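Facilities > Shared Spaces > Ground Floor > Ticket log
Search tickets Enter keyword Go

Microwave on the ground floor trips the power strip
Status: open, waiting on parts
Site: Wenwood, main hall under the mezzanine

Entry 1, 9:10 am
Great news first: we have a microwave downstairs at last, and people love it! No more carrying soup up the stairs. The bad news is that it ran for 70 seconds this morning and then everything on that strip went dead. Pressing the reset button brought it all back. I tried again with a mug of water and got the same result, a bit sooner.

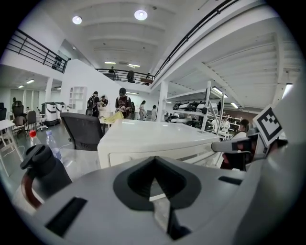 I'd like to keep it on the ground floor if we possibly can. It's where everybody ends up at lunch anyway, and the railings upstairs carry every word down, so you can shout up when your food is done (people do).

Entry 2, 11:40 am
Checked the easy stuff. The plug is seated properly, the cord has no nicks, and the door closes with a good solid click. I took the turntable out, wiped under it and put it back. Then I moved the microwave's plug straight to a wall outlet and ran it for 2 minutes on high. Perfect! Hot water, no trip, normal hum.

So the oven is fine and I'm blaming the strip. It's an old Losta from the supply closet, and the label on the back is too worn to read. Does anyone know what it's rated for? 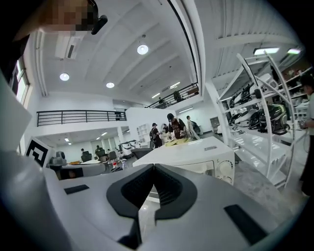 One more clue: it only trips when the kettle is on the same strip. With the kettle unplugged I got through almost 12 minutes of stop-and-start reheating (leftover rice, very good) without a blip.

Entry 3, 2:25 pm
Reply from the Nistor help line, and they were lovely about it. Their advice is to give a microwave its own wall outlet and never share a strip with a kettle. They also asked us to keep the vents clear and the top free of clutter.

Before closing up I went over the table again and looked at where the cables run. The closest wall outlet is 18 feet off, so either the table moves or we get a new outlet put in. I'm all for moving the table! 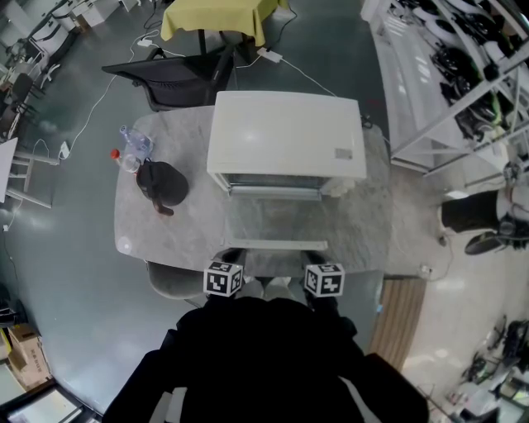

Microwave on the marble-patterned table, power strip on the floor by the office chair

Entry 4, 4:05 pm
Asked Skullex for a quote on a new outlet, in case the table has to stay put. Until then, please use the kettle upstairs and leave the old strip alone. I'll update this ticket when the quote comes in.

This site uses cookies to keep you signed in. Accept | Manage settings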